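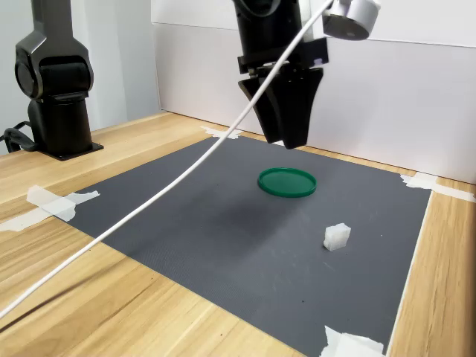 Chapter 2
Can It Do the Dishes Yet?

My mother-in-law asks me the same thing every time I visit. She waits until the plates are stacked, points at the sink, and says, "So when is one of your machines going to do that?" I've been working with robot arms for 19 years and I still don't have an answer she likes. My usual one is "parts of it, on a good day, in a kitchen that has been tidied first," and then she hands me a towel.

This chapter is my long answer to her. In Chapter 1 we looked at what an arm is made of (joints, links, motors, the thing on the end that does the grabbing). Now I want to ask what all that hardware is good for once you point it at a chore, and I mean the boring kind: putting a lid on a jar, sorting a drawer, packing a box, wiping a counter. If you came here hoping for walking butlers, hang on until Chapter 9, and please lower your hopes a little in the meantime.

2.1 Start small, really small

New students always want to begin with laundry. I make them begin with a lid and a cube. Put a round green lid flat on a mat, put a little white cube not far from it, hang a two-finger gripper over the two of them, and ask for one thing: the cube ends up on the lid. A toddler does this while looking at the dog.

Now think about what the arm has to get right. It has to find the cube. Ours is whitish and a bit see-through, which cameras don't love, since the edges wash out under bright light and the color of the mat leaks into the middle. The fingers have to open wide enough, come down on both sides, and close without knocking the cube away or squashing it into the table. Then there's the trip over to the lid, and the lid has a raised rim. Come in too low and you shove the whole thing across the mat. Let go too high and the cube bounces. Let go over the rim and it sits there tilted, half in and half out, and somebody has to decide whether that counts!

I like this task because every chore in the house is hiding inside it. Loading a dishwasher is finding, gripping, carrying, and placing, over and over, with wet things that cost money. If the cube is hard, you have learned something about the forks.

A word about the tape, while we're on small stuff. Tape your mat down. Do it at the corners, do it with more tape than looks decent, and don't worry about how crumpled it gets. A mat that creeps half an inch during the morning will ruin your afternoon, and you'll spend that afternoon blaming the software. The same goes for cables. Know where they run before you press go, and move the arm slowly through its whole reach once to see what it drags.

2.2 What "can do it" means

Companies say their machine "can" fold a towel. I can play the piano, in the sense that I once got through a whole song. So for the rest of this book we'll be picky, and whenever someone makes a claim like that I'd like you to ask these questions:

How many tries in a row did it get right, and who put things back between tries?
Did the objects start in the same spot every time?
Was a person steering?
What happened after a miss?
How long did it take, start to finish?

The last one gets skipped a lot. Plenty of videos are sped up, and the little "8x" in the corner is easy to overlook when you're busy being impressed.

The question about steering matters too. There is nothing shameful about a person guiding an arm by hand or by remote. It's one of the best ways we have of showing a machine what we want, and you'll do a fair amount of it yourself in the lab sections. It just isn't the same claim as "the robot did it alone," and the two get mixed up constantly.

2.3 The shop in Furkville

Factories are supposed to be the easy case, so let me tell you about one. A packing shop in Furkville put in a two-arm cell from Hastia to close small tubs of hardware: tub comes in, lid goes on, tub goes out. Baltazar Robles ran the floor there and let me sit in a corner with a notebook for a shift. By the end of it the cell had closed 493 tubs and asked for help 25 times.

You can read those numbers two ways. My engineer friends hear them and say great, that's a solid machine. Baltazar heard them and said, "So I still need a guy standing there." He was right. The calls for help didn't come at neat intervals, either. Most of them arrived in clumps, right after a new carton of lids was opened, and the cause was nearly always two lids stuck together. A person feels that in the fingertips and gives them a twist. The cell only noticed when the second lid wouldn't seat.

Still, he kept it. The guy standing there also got to label boxes and answer the phone, and his wrists had stopped hurting by May. That counts as a win in my book, and it's a very different win from the one in the sales brochure.

2.4 Why the kitchen is worse

The shop had one kind of tub, one kind of lid, steady light, and a table nobody ate breakfast on. Your kitchen has a drawer where the lids live (you know the one). None of them match, a few belong to containers that left home years ago, and there's a candle in there for some reason. Add water, glass, pets, kids, and a window that throws a different glare every hour, and you see why I keep getting handed the towel.

We'll take these troubles one at a time. Section 2.5 deals with seeing, especially clear and shiny things. Section 2.6 covers touch and how hard to squeeze. Before you read on, try something at your own table: put a sugar cube on a jar lid using two pencils held like chopsticks, with one eye shut. Do it ten times and write down every miss and what caused it. Keep the list, we'll need it for the first lab.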